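Wrist views from the Olluvley runs
A gallery, with grumbling

When Akash Gautam put up the first results from our simulated tabletop work, the headline was that a grasping policy trained on randomised room textures did better than one trained in a single tidy room. I was asked to write the gallery page for it. I said I would if I could also say which bits I don't believe yet, and Prasanna Sivakumar, who runs the project, said fine, keep it short.

The method in everyday words: each training episode takes the same simulated arm and the same sort of task, then swaps the surfaces. Table, walls, floor, all drawn from a pool of 103 textures. The policy gets a view from the wrist and nothing else. The claim is that after enough odd-looking rooms it stops caring what the room looks like and attends to the job.

Maybe. We trained on 800 episodes and tested on 44 layouts held back from training. The randomised policy beat the plain one on those. It also saw more variety in where the table stood, as the room generator (Britora, our own) moves furniture a little every time it changes a texture. So was it the textures or the furniture? We can't say from this set of runs, and I would like the slides to stop saying we can.

What the wrist view gives you

Most talks on this sort of work show the arm from across the room, where everything looks sensible. The policy never gets that view. It gets its own fingers and whatever happens to lie beyond them.
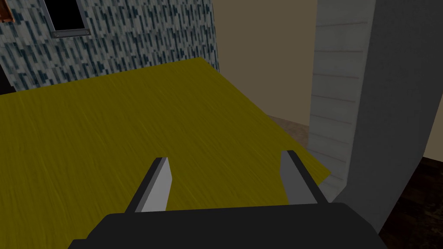
Olive wood grain, dashes on the wall, a ribbed grey panel close by on the right
Open gripper, bare stretch of table. I like this one as an argument for both sides. Kamrul Cassim says a policy that copes with that wall will cope with anybody's kitchen. I say no kitchen has that wall, and coping with nonsense may be a different skill from coping with clutter, steam and a tea towel. Look too at how flat the light is. The fingers throw no distinct shadow on the table, and a shadow is one of the cues a real wrist camera would offer as the fingers come down. We changed every surface and left the lighting alone, which seems an odd place to stop.

What we measured, and what we didn't

Success was scored as the object being held clear of the table at the end of the episode. That is the usual score and it is a generous one. An object pinched by one corner counts the same as an object held properly. Marcus Escobedo went through a batch of the successes by hand and came back with a list of grasps he wouldn't trust with an egg. His list isn't in the results table. I think it should be.

The plain-room policy was trained once. The randomised policy was trained with 2 seeds, and the better of them is the one in the headline. The weaker one still beats the plain policy, by a margin that I would call small and Akash would call clear. Without a second seed on the plain side, neither of us has much to stand on.

There is also the matter of the real arm. The Selvanayagam bench has been promised to us since before the summer and we have not had a full day on it. Until we do, every sentence about "transfer" means transfer from one set of simulated rooms to another set made by the same program.

What would change my mind

Fix the furniture and change only the textures. Then fix the textures and move only the furniture. If the first policy holds up and the second falls away, I'll buy the drinks and rewrite this page. Vidar Berge has the configuration files ready for both and reckons the pair will fit in nearly a week of machine time, provided the Flarkevetti group doesn't take the queue again.

After that, vary the light. I would put more money on lighting than on wall tiles, but I have been wrong about this project before, mostly about how long it would take.

The result may well be right. I'd just like it to be tested by something that could have shown it was wrong. Comments to the project list, please, and not to me in the corridor.

Last changed in October: seed count corrected, one caption shortened at Kamrul's request.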